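Shelf life of individually wrapped snacks, measured with a kitchen scale

I have kept a spreadsheet on stale food for longer than I would like to admit. It began with crackers. In November I moved it over to small sealed packages, the kind that come mixed in a box and get eaten one at a time over several weeks. The question was simple: how much moisture gets through an unopened wrapper, and does it matter before the date on the back?
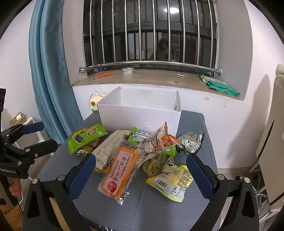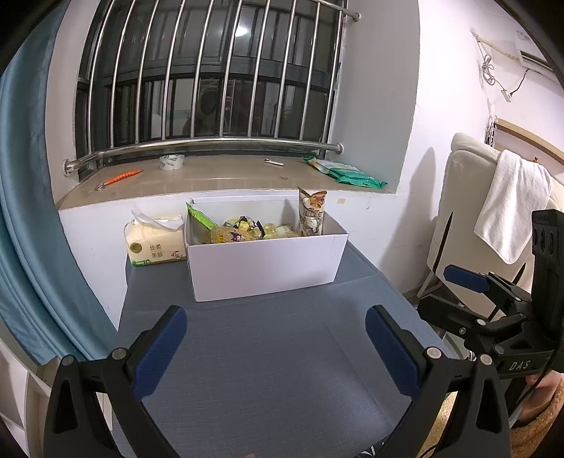 Snack packages and their white box.

Most of what people call "going stale" is two separate processes. The first is water moving in or out. A crisp product starts with very little water and pulls it from the air until the two are in balance. A soft product, such as a filled cake, starts wet and loses water. The second process is chemical: fats react with oxygen and start to smell like old crayons. Starch in bread and cake also firms up on its own, even in a perfect seal, so a hard cake has not necessarily dried out. A scale can see the first process. It is blind to the starch problem and close to blind to the fat problem.

The scale is a Plemow pocket model that reads to a hundredth of a gram. I bought it used. It drifts when the room warms up, so I weigh a steel reference nut before and after each session and throw out the session if the two readings differ by more than 2 hundredths. That rule cost me a fair amount of data early on. The fix was to leave the scale powered up for 10 minutes before touching anything.

Conditions were controlled in the cheapest way available. Two plastic tubs with gasket lids, one holding a dish of saturated table salt solution, which keeps the air at a relative humidity in the mid seventies, and one holding a bag of silica gel. Each tub got the same set of packages. A third set stayed on a shelf in the hallway, next to a Drustine humidity logger that writes a reading every 5 minutes. I left the logger's default interval alone because the battery lasts and the files are small.

Results, by wrapper type:

Metallized film. No change I could separate from scale noise over the whole run. If the seal is good, this material is as close to a wall as a snack wrapper gets. The inside looks silvery when you open it.

Clear plastic film. Small, steady gain in the wet tub, small loss in the dry tub. The slope was consistent between packages of the same product, which suggests the film itself and not the seals.

Paper with a thin plastic lining. Worst of the group by a wide margin. The Bredulier oat wafers gained enough in the wet tub to bend without snapping. On the hallway shelf they were noticeably softer but still edible.

Molded cups with a peel-off lid. Split results. Most behaved like the metallized film. One lost weight quickly in the dry tub, and when I held the lid up to a lamp there was a wrinkle running through the glue line.

The last item is the part I would repeat with more samples. The average for a material says little about the single package in your hand if the seals vary. Darragh Duggan, who read an earlier draft, suggested a dunk test: hold the package under water, press gently, and look for bubbles. It works on bags with some gas in them. It does not work on a tight wrapper, where there is nothing to push out. I also found that pressing can open a weak seal that was holding before, so test at the end of a run and not at the start.

Naomi Mwakyusa raised a better objection. My tubs are small, and 400 grams of snacks in a small volume of air will change the humidity of that air. The salt solution should buffer it, but slowly. I put the spare logger inside the wet tub for the second half of the run. Humidity dipped every time I opened the lid to weigh something and took most of an evening to recover. The numbers for the wet tub are therefore a little low. The ranking of materials stays the same.

Some practical notes. Once a box of mixed snacks is open, the outer box does almost nothing as a moisture barrier, since plain cardboard passes water vapor freely. It does keep light off, which helps the oily items. Eat the paper-wrapped things first and the foil-lined things last. Do not store anything crisp in the same airtight jar as something soft once both are opened. They will trade water until both are disappointing. The refrigerator is a poor place for cake, because cold speeds up the firming of starch. The freezer is fine if the wrapper is tight.

Raw data are available as a plain CSV if anyone wants them. The column marked "adj" is corrected against the reference nut and the column marked "raw" is not. Row order is by weighing session. I mislabeled two of the Sproģis rye crisps in the dry tub and have left them in with a flag.

Next run is nuts, which means finding some way to put a number on rancidity. Peroxide test strips are on order.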